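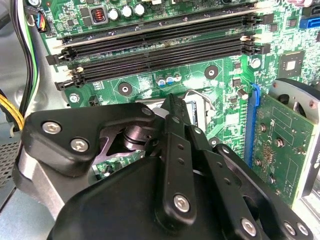 Photo: Hornside magazine

The Sunday I Tried to Teach Two Grippers to Handle a Processor

I've taken apart more desktop PCs than I'd care to admit, and I can swap a processor while talking on the phone. So when I got the chance to spend a weekend at the Ondier workshop comparing two robot grippers on computer teardown, I figured I'd have it wrapped up by lunch. Reader, I ate lunch at four.

The people at Ondier want an arm that can strip old desktops for parts: memory out, processor out, cards out, everything sorted into trays. They already had the arm. What they couldn't agree on was the hand. One camp likes the Prultari, a slim gripper with long narrow fingers. The other camp swears by the Trajkovski, which is chunkier and grabs like it means it. My job was to drive both and say which one I'd want to live with.

We gave each gripper 30 tries at the same chore: take a processor by its edges, lift it straight up, set it down flat. Simple, right? The chip is square, it's right there, it even has a nice flat metal top. But the inside of a desktop case is a crowded little city, and the gripper has to come in over all of it. There are capacitors standing up everywhere, wires looping in from the power supply, and a graphics card hogging one side. And then there's the retention lever, that thin bent wire beside the socket. I have come to hate that wire. Every time I swung in at a lazy angle I'd hear a tiny ping and know I'd brushed it again.

The Trajkovski had the better squeeze. Once it had hold of a chip, it kept hold of it. Getting there was the trouble, and I spent a lot of my time backing out and coming in again from a different side (the arm is patient, I am less so). It finished with 20 clean lifts. The Prultari got 24, or 44 between the pair of them, and it felt easier on my nerves the whole way. It did slip more on the set-down, usually right when I'd started to relax.
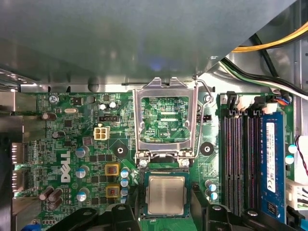
Load plate up, processor between the fingers.

The wrist camera deserves its own paragraph, because it changed my mind about the whole setup. I started out steering from an overhead view, the way I'd look at a bench. Bad idea! The arm blocks its own work, and you end up guessing. Once I switched to the camera down at the wrist, I could see the gap between finger and chip, and I quit nudging things I didn't mean to nudge. The catch is that the fingers fill a good part of your view, and with bright screw heads and shiny metal all over, the picture can flare when you tilt. I turned off one of the lamps and that helped more than any setting in the menu.

I also tried 2 controllers, a joystick box and a handheld grip you wave around like a TV remote. The grip is more fun by a mile. My wrist was sore by dinner, though, and for that last little bit of travel down onto a chip I kept reaching for the joystick.

So which hand would I pick? For processors, the Prultari, with softer pads if they'll make me some. For pulling memory I'd want another day with both of them, and I've already asked for one in May.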